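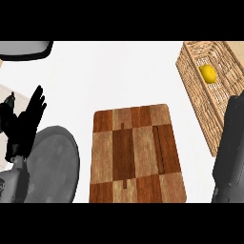

白色台面、木砧板和一只放着柠檬的编织篮

家里的旧杂志怎么整理：从清点、编目到装盒和查找

时尚和影视类杂志攒上几年就会变成一个麻烦。封面人物换了一轮又一轮，同一期有时出两三种封面，附赠的别册、海报、小卡散在各处，真要找某一篇专访的时候翻半天也翻不到。下面的做法适合家里有几十本到几百本杂志的人，不需要专门的设备，一台电脑、一部能拍照的手机、几只纸盒就够了。

我自己的收藏现在是551本，以电影和时装两类为主，最多的是《Doroseck》和《Riltstead》，另有一部分《Nouri》的季刊。文中举例基本用这三种，换成别的刊物步骤一样。

更新日期：14/11/2023

开始之前要准备的东西

无酸纸盒或者结实的文件盒，内宽要比杂志宽出一指。
无酸衬板，或者干净的白卡纸。
聚丙烯或聚酯材质的透明袋。包装上写明PVC的不要买。
2B铅笔，橡皮。
软毛刷一把，干的棉布几块。
电子表格软件，哪一款都行。
便利贴，只用来贴盒子，不贴杂志。

一次性投入主要在袋子和盒子上。我按当时的册数把袋子、衬板和盒子一起买齐，总共花了3,949元，里面有一部分是为超大开本另配的袋子，单价比普通规格高不少。如果预算有限，先买盒子，袋子只给封面已经松动或者准备长期保存的那些用。

第一步：把所有杂志集中到一处

书架、床底、储物间、父母家里的，都先拿到一起。分几次整理很容易出现重复登记，也容易漏掉增刊。

集中之后先不要翻看，只按刊名分堆。认不出刊名的（封面掉了，或者只剩内页）单独放一堆，最后处理。海报、别册、明信片如果还夹在杂志里，就让它们留在原处，等登记时再决定是否取出。

刊名相近的要注意。有些杂志中途改过名，有些有本国版和国际版，刊头设计几乎相同，出版方却不一样。判断的办法是看版权页，版权页通常在目录前后一两页，个别刊物放在最后一页。

第二步：排序

每一堆内部按时间先后排。月刊按年月，季刊按年份加季节，半年刊通常写作“春夏”和“秋冬”。

这里有几个容易出错的地方。

封面上的月份不一定是上市月份。4月号往往在三月就上架，登记时一律以封面标注为准，不要按购买日期填。

秋冬号的归属。多数刊物的秋冬号归在当年，少数跨年标注，例如写成前后两个年份。遇到这种情况取前一个年份，并在备注里写上原样。

双月合刊。按前一个月份排，备注写“合刊”。

总期号。有总期号的刊物优先用总期号排序，比年月可靠。《Riltstead》有两年出版不规律，年月是乱的，但总期号一直连续，用总期号排下来一本不差。《Riltstead》总第122期封面没有印月份，版权页也没有，只能靠总期号定位。

排好之后在每一堆最上面放一张纸条，写上刊名、起始期和结束期。缺的期数先不记，编目完成后表格会显示出来。

第三步：建表

打开一个新表格，第一行依次填写以下栏目：

编号
刊名
版本（本国版、国际版、地区版）
年份
月份或季节
总期号
封面人物
封面版本
摄影
造型
专题名称
想留的文章及页码
附件
品相
存放位置
备注

看起来栏目很多，但不必每一本都填满。必须填的是编号、刊名、年份、月份或季节、封面人物、存放位置。其余的有就填，没有就空着。不要写“无”或者“不详”，空格在筛选时更好处理。

编号的写法

编号用刊名缩写加年份加期次，中间用短横线连接。例如《Doroseck》的4月号写成DO-年份-04，季刊用S1到S4代替月份。同一期如果有多种封面，在后面加小写字母a、b、c。

不建议用单纯的流水号。流水号在补进旧刊之后会和时间顺序脱节，盒子里的排列也会跟着乱。

封面人物的写法

姓名统一用一种语言。外国演员和模特的译名经常不统一，同一个人在不同杂志上可能有三种译法。我的做法是封面人物一栏只填原文姓名，译名放到备注。这样筛选一次就能把所有相关的期数都找出来。

多人封面用顿号隔开，顺序从左到右。折页封面先写正面的人，再写折进去的人。

摄影和造型

时装类杂志的封面摄影师和造型师一般写在目录页下方的小字里，有些写在封面故事的首页。建议趁手里拿着书的时候一并录入，以后再回头补会花更多时间。

录入时保持原文拼写，连字符和重音符号也照抄。如果输入不便，可以先用普通字母，但全表要一致。

文章及页码

这一栏只记自己以后会再看的。格式是“页码 标题”，例如“86 秋冬外套专题”。多篇用分号分开。没有页码的彩页往前数到最近一个有页码的页面，写成“86后第三页”。

第四步：检查品相

品相分四级就够用。

A：封面平整，书脊无折痕，内页完整。
B：有轻微使用痕迹，书脊有浅折，内页完整。
C：有明显折痕、污渍或者标签残胶，内页完整。
D：缺页、散页、受潮变形或者封面脱落。

缺页要写明缺哪几页。很多旧杂志缺的是被剪掉的优惠券或者抽奖卡，背面可能正好是文章的一部分，检查时把每一页都过一遍比较稳妥。

发现霉点的，马上和其他杂志分开放，装进单独的袋子，封口，袋外写明日期。处理霉斑时戴口罩和手套，在通风的地方进行。大面积发霉的建议拍下想留的内容后丢弃。

有虫蛀的同样要隔离。检查书脊内侧和骑马钉附近，这两处最容易藏东西。

第五步：清洁

清洁只做干的。用软毛刷从书脊向外刷，封面和封底各刷几遍，再刷三面切口。刷切口时把书合紧，用手压住。

覆膜封面上的指印可以用干棉布轻擦。没有覆膜的封面不要擦，擦了容易起毛或者掉色。

价格标签是最常见的问题。覆膜封面上的标签可以用吹风机低温加热几秒，从一个角慢慢掀起，边掀边加热。掀不动就停下。未覆膜的封面不建议撕，留着标签比撕破封面好。残胶可以用橡皮轻轻滚掉，不要用酒精和去胶剂，油墨会被带下来。

生锈的骑马钉如果只是表面发黄，不用管。锈迹已经染到纸上的，可以用平头小刀从内侧把钉脚撬直，取下，改用棉线穿过原来的孔系住。没有把握的先拿一本不重要的试。

第六步：处理附件

别册：如果和正刊同时出版，跟正刊放在同一个袋子里，编号在正刊后面加“-附”。别册比正刊大的，单独装盒，在正刊的备注里写存放位置。

海报：折叠海报保持原有折痕，不要反向折。已经展开过的可以平放，放不下就卷起来，卷的直径尽量大，印刷面朝外。

小卡和明信片：放进小号透明袋，袋子角上贴编号标签，再和正刊放在一起。不要直接夹在内页，时间长了会在彩页上留下印痕。

试用装：香水和护肤品的小样一定要取出来。取下后在备注里写一句“原附小样，已取”。香水试闻纸也一样，油分会渗到相邻的几页。

第七步：装袋装盒

装袋时先放衬板，再放杂志，书脊朝向袋子的封闭侧。一个袋子只放一本。骑马钉装订的薄刊可以两本背对背放，中间隔一张衬板。

袋口折下去就可以，不用胶带封死。用带自粘条的袋子，取放时要把自粘条折向外面，否则很容易粘到封面。

装盒有立放和平放两种。

立放适合开本统一、书脊较硬的杂志，查找方便。盒子要装到九成满，太松了会弯，太紧了抽不出来。一盒没装满时用卷起来的白纸或者纸板撑住空处。

平放适合大开本和薄刊。摞起来的高度不要超过一只手掌的长度，每隔几本换一次书脊方向，摞起来才平。

盒子外侧贴标签，写盒号、刊名、起止编号。标签贴在窄的一面，上架后能看见的那一面。盒号和表格里的存放位置要用同一种写法，我用的是“架号-层号-盒号”。

放置地点

避开外墙、暖气、窗户和厨房。地下室和阁楼一般不合适。温度不必刻意控制，人觉得舒服就可以，湿度保持稳定比较要紧。潮湿地区可以在柜子里放干燥剂，定期更换，干燥剂不要直接放进杂志盒。

盒子不要直接放在地上，底下垫一层木板或者用带脚的架子。

第八步：拍摄封面和目录

表格能解决大部分查找问题，但有时候只记得封面的颜色或者姿势，记不住年份，这时候需要一份图片索引。

每本拍两张就够：封面一张，目录一张。有多页目录的都拍。放在光线均匀的地方，关掉闪光灯，手机与封面保持平行。覆膜封面反光严重的，换到侧面来光的位置，或者在头顶上方拉一块白布遮一下。

文件名直接用编号，封面后面加C，目录后面加T。例如DO-年份-04-C。全部放在一个文件夹里，不要按刊名再分子文件夹，用文件名排序就能自动归类。

图片仅供自己查找使用。把整篇文章或者整组大片扫描后发到网上涉及版权，即便是停刊多年的杂志也一样。要在博客或者社交平台上引用，写明刊名、期号、摄影和作者，篇幅控制在必要的范围之内。

我用的图片管理软件是Stindon，可以读取表格里的栏目作为标签。没有这类软件，系统自带的文件夹搜索也能用。

第九步：日常维护

新杂志到手后先放在一个固定的待登记盒里，攒到十来本处理一次。看完再登记，顺便把想留的文章页码填上。

每年检查一次。随机抽几盒，看有没有受潮、变形、虫蛀，把干燥剂换掉，再把表格和图片文件夹备份一份到移动硬盘。

借出去的杂志在存放位置一栏改成“借出”，备注里写日期和对象。盒子里原来的位置放一张写了编号的卡纸，还回来时好放回去。

缺期怎么补

编目做完后，按刊名和总期号筛选，断开的地方就是缺期。把缺期单独复制到另一张表，注明想要的封面版本和能接受的最低品相，去旧书店或者二手平台时对照着看。

购买二手杂志之前，请卖家补拍这几处：书脊、版权页、有骑马钉的中缝、封底。只有一张封面图的，看不出是不是缺页，也看不出是不是地区版。多封面的刊物要问清楚实际发哪一种封面，卖家用的配图常常是从别处找来的。

一次买整套有时比单期划算，重复的可以再转手。转手时按实际品相写，缺附件的写明缺附件。

重复的和不想留的

同一期有两本时，留品相好的一本。如果其中一本带完整附件，另一本封面更好，不建议拼凑，把情况写在备注里，两本都留或者选其一。

不想整本保留、只想留几页的，可以做剪报。用钢尺和美工刀沿书脊内侧裁下，不要撕。裁下的页面放进活页透明袋，每页袋子里放一张小纸条，写刊名、期号、页码。剩下的部分回收。做成剪报的期数在表格里不要删，把存放位置改成剪报夹的编号，品相一栏写“剪报”。

状态好的可以问一下本地的服装院校资料室或者二手书店是否接收，去之前先把清单发过去。多数地方只收成套或者连续几年的，零散单期收得少。

常见问题

杂志受潮后粘在一起怎么办
铜版纸一旦湿透再干，页面会粘死，基本无法分开。还没有干的时候，在页与页之间隔上吸水纸，勤换，放在通风处慢慢晾，不要晒，也不要用热风吹。来不及处理的先装袋放进冰箱冷冻室，等有时间再取出来晾。

书脊开胶怎么办
胶装杂志书脊开裂但还没有掉页的，装袋平放，减少翻动。已经掉页的，按页码理好，夹在衬板之间保存。不要用透明胶带，几年后胶会发黄，并且渗到页面上。

塑封没拆的要不要拆
如果是热缩膜，长期不拆会把杂志勒弯。我的做法是拆开，登记，再装进普通透明袋，备注写“原塑封已拆”。打算转手的可以不拆，平放，上面不压重物。

电子版还要不要登记
要。刊名、期号照填，存放位置写平台或者文件夹名称。《Nouri》后来有几期只出电子版，不登记的话缺期表里会一直显示空缺。

表格用多久会显得不够用
几千行以内电子表格都没有问题。真正拖慢速度的是把图片直接插进单元格，图片放在文件夹里，表格里只留编号。

下一篇写海报和大开本摄影别册的平放柜怎么做隔层。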